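Ticket 1317: Stock sync from Greenwood warehouse drops variant lines
Status: Closed
Opened by: Feng-yi Tang
Assigned to: Li-hua Chiang
Shop: Jomitz (toys and nursery)
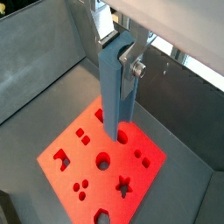
Reported fault
The overnight import from Greenwood finishes with a success message, but some product variants keep the previous day's stock figure. Customers can order sizes that the warehouse has already sold out of. Parent products are correct. Only variants are affected, and only those with a supplier code from Brurkelau.

Environment
Import script: Laden connector, scheduled nightly
File format: CSV, semicolon separated, one row per variant
Last known good run: before the October update of the connector

Log

Entry 1 — Feng-yi Tang
Ran the import by hand with last night's file. The file holds 1,317 rows. The connector reports 1,317 rows read and 1,068 rows written, with no warnings. Difference is 249. Same result on a second run.

Entry 2 — Li-hua Chiang
Please attach the raw file, not the copy saved from the spreadsheet program. Saving it there strips leading zeros and we would be chasing a second fault.

Entry 3 — Feng-yi Tang
Raw file attached. Leading zeros are present in it.

Entry 4 — Li-hua Chiang
Confirmed. All 249 missing rows have a variant code longer than 40 characters. The connector cuts the code at 40 before looking it up, finds no match and skips the row. The skip is logged at debug level only, so the summary shows nothing.

Brurkelau changed their codes to include the colour name in full, which pushed them over the limit. Older codes were well under it.

Entry 5 — Feng-yi Tang
Can the limit be raised on our side, or do we have to ask the supplier to shorten the codes? They will not be quick.

Entry 6 — Li-hua Chiang
It can be raised. Steps:
Stop the nightly schedule.
Back up the variant table.
Set code_length to 255 in the connector settings.
Clear the lookup cache — the old cut codes are stored there and will be used again otherwise.
Run the import by hand and compare rows read with rows written.
Restart the schedule.

Entry 7 — Feng-yi Tang, 13/03/2022
Done in the order given. 1,317 read, 1,317 written. Spot checks on the Brurkelau variants match the warehouse screen. Schedule is back on.

Entry 8 — Li-hua Chiang
Skipped rows now raised to warning level in the connector. Closing. Reopen if the two totals differ again.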